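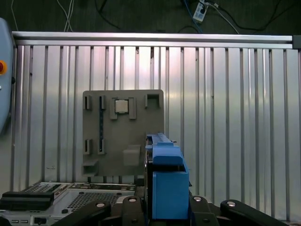 I was on my fifty-sixth try at the chip when the arm started to feel like mine.

That's 56 of 1,000, by the way. Rudholm pays by the demonstration, and you only get paid for the clean ones (guess how I learned that). You hold the controls, you move, the robot moves, and somewhere a computer named Sanna soaks it all up and is supposed to do it alone by the end of March. Sanna was a good student, I was told. Sanna never wrote back.

My trouble was I kept getting bored and adding things. A little swoop on the way in. A pause over the tray, like a waiter about to lift the lid. My supervisor at Vomuston would come on the headset and say, "Less of that, please," and I'd behave for 20 more and then the swoop would creep back in. I learned piano the same way, badly and with flourishes! 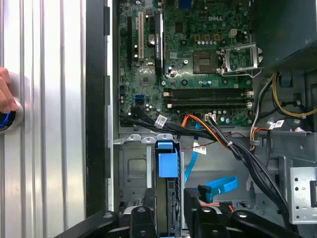 Photo: Jokari Bench Archive

The computer towers were worse. So many cables, and every one of them looked like it wanted to grab me. I crept around in there holding my breath, which is silly, my lungs were nowhere near it.

Then one night they let Sanna try. I took my hands off the controls and sat on them. The arm woke up, thought for a second, and headed for the tray. Slow, careful, very grown-up. Way better than me, I was thinking, and I was a little hurt about it.

And then it stopped over the tray. It waited there, just long enough. And it swooped.

The headset was quiet for a good 30 seconds.

"Was that you?" my supervisor asked.

I held up both hands, even though there was no one there to see them.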